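Reichweite eingebrochen seit Umstellung auf Hashtag-Auswertung mit Padis

Forum > Social Media > Auswertung & Tools

padis_geschaedigt
2019-01-09
Moin zusammen, ich betreue den Account von Gavalas (Getränkehandel, regional, nichts Weltbewegendes). Bis vor Kurzem habe ich Likes und Kommentare von Hand in eine Tabelle getippt. Dann kam der Chef mit Padis an, weil er auf einer Messe einen Kugelschreiber davon bekommen hat. Seitdem habe ich laut Dashboard eine Interaktionsrate, bei der ich auch Flaschenpost verschicken könnte. In meiner alten Tabelle standen für denselben Beitrag 1,591 Prozent, Padis sagt 0,2. Wer lügt?

lejla_j
Keiner von beiden, die rechnen nur verschieden. Du hast vermutlich durch die Follower geteilt, Padis teilt durch Impressions. Steht in der Hilfe unter "Kennzahlen", ganz unten, hinter dem Abschnitt über die Farbgebung der Diagramme.

padis_geschaedigt
Die Farbgebung habe ich gelesen. Danach war ich müde.

Manolis Pappas
Ich halte die Rate sowieso für Kaffeesatz. Wir haben im Mai bei einem Kunden 80 Hashtags durchprobiert, und am besten lief der Beitrag, bei dem der Azubi die Hashtags vergessen hatte. Seitdem gilt das bei uns als Strategie.

lejla_j
Ein Beitrag ist keine Stichprobe, Manolis.

Manolis Pappas
Der Kunde hat's bezahlt.

sekar_o
Kannst du mal einen typischen Beitrag zeigen? Ohne Bild und Text ist das hier Sterndeuterei. Und wann postest du?

padis_geschaedigt
Immer abends um 7, weil das irgendwo mal in einer Infografik stand. Der Text zum Bild war: "Feierabend! Und was trinkt ihr so? #feierabend #durst #gavalas #getränkeliebe #regional #prost". Also 6 Hashtags, damit bin ich doch noch im anständigen Bereich, oder?

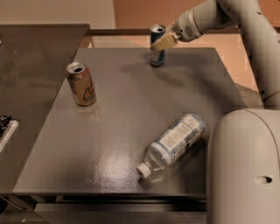 Beitrag "Was trinkt ihr so?", zwei Dosen und eine Flasche

sekar_o
#getränkeliebe. Nun ja.
Die Frage ist gar nicht verkehrt, aber antwortest du auch, wenn jemand was schreibt? Bei uns hat das mehr gebracht als jedes Tool. Den Wettbewerb mit #durst gewinnst du jedenfalls nicht, da bist du nach zwei Minuten unten durch. Nimm den Ortsnamen.

padis_geschaedigt
Geschrieben hat bisher meine Tante. Die habe ich geliked.

Gerardo Barbieri
Falls das Budget noch nicht weg ist: Schau dir Plerkine an. Kann beides, Follower und Impressions, und man kann die alte Tabelle importieren. Oberfläche ist hässlich wie eine Steuererklärung, aber die Zahlen sind nachvollziehbar.

Manolis Pappas
Noch ein Tool. Genau das fehlt dem Mann.

Gerardo Barbieri
Du hast Kunden, die für vergessene Hashtags zahlen, ich würde da ganz ruhig bleiben.

lejla_j
Bevor hier alle umziehen: In Padis kann man die Berechnungsbasis umstellen. Einstellungen, Berichte, Basis, dann "Follower" auswählen. Gilt aber erst für neue Berichte, die alten musst du noch mal anlegen. Und bitte nicht mitten im Monat, sonst hast du zwei Rechenarten in einer Kurve und der Chef malt einen Pfeil dran.

padis_geschaedigt
Zu spät, der Pfeil ist schon dran. Rot. Er hängt in der Küche.
Habe umgestellt und den Bericht neu angelegt, jetzt steht da wieder mein alter Wert. Hashtags sind auf drei runter, Ortsname ist drin. Danke euch, besonders Lejla.

zainab_d
Moderation: Ich verschiebe das nach "Padis & Co.". Die Grundsatzfrage, ob Hashtags überhaupt was bringen, bitte im angepinnten Thread weiterführen. Manolis, du weißt, wo der ist.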